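2nd February

Long entry today, so get a cup of tea first if you are reading this over lunch. I wanted to put down how the change at the filling bench is going while I still remember what people said, because by June we shall all be swearing it was our own idea from the start.

For anyone joining late: Grelimeck are taking the Atero two-armed machine for the fetching and refilling work on the late shift, and we in the workshop are building up its practice tasks in simulation before any of it goes near the real bench. Quyên Lý is looking after the people side, meaning she sits down with the shift and goes through what moves off their plates and what lands on them instead. I have the practice rooms and the task lists. It's a nice split, and we have been getting on with it very cheerfully, apart from the business with the shared folder (sorted now, thank you, and please leave the names alone!).

The totals up to this morning: 2,549 practice runs logged, of which 1,682 were counted as finished and the rest either stopped by the checker or given up on. I was rather pleased with that until Quyên asked which of the finished ones a person on the late shift would be happy to work beside, and I had to go back to my desk and have a think. The checker only asks whether the thing ended up where it should. It has no opinion at all on an arm sweeping past somebody's elbow on the way there.
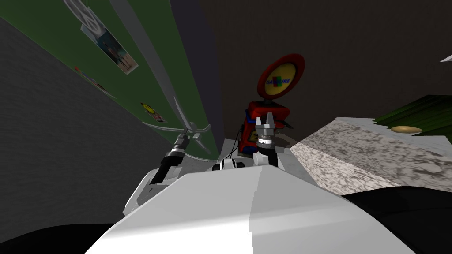
Quyên and I spent most of the morning on what the late shift will be asked to do once the arms have the fetching. Her notes are much fuller than mine and are pinned up by the kettle, but the gist is that people don't much mind handing over the carrying. What bothers them is standing about waiting to be needed. So we used one of the toy-town rooms to talk it through, the one with the red pump and its round GASOLINE sign, and pretended the granite counter on the right was the handover side, where a person would be working. With the right gripper up in front of the pump and the left one away over by the green panel, it's easy to see how the two arms can be wanted in quite different places, and how a person at the counter would need to know which of them was going to move next. Quyên thinks this should be a light at bench height. I had been assuming a screen, which I now think was lazy of me, as everyone has their hands full and their head down.

She also brought up job titles, and I confess I hadn't given them a moment. The Liang plan we were all handed calls the people "attendants", and it went down very badly. Two of the shift said it made them sound as though they were there to keep the machine company. They do the checking, the odd-shaped orders and all the customer queries, and they would like a name that says so. I've written "bench lead" in pencil for now.

After lunch I went back through 1,104 of the finished runs with the arm speed plotted alongside (the others were logged before I had the speed recording switched on, my own silly fault). Plenty of them are lovely and smooth. A good many rush the last stretch before the grip, and I'd not want to be leaning over the counter for those. I have asked for a slower approach near the handover side and will rerun the same tasks overnight so we can compare like with like.

Kallov rang about the training days. They can offer us 5, and I said yes before they could change their minds. Quyên wants the late shift to have the first of them, before the managers, so that the people who'll be beside the thing get to press the stop button and ask their rude questions without an audience. I'm all for it.

Still to do:

- Slow approach rerun, left and right arms separately
- Ask the shift about the light: what colour, where, and whether a sound as well would drive them mad
- Get "attendants" out of the Liang paperwork before it is printed again
- Send Quyên the speed plots with proper labels on the axes this time
- Return the big stapler to the office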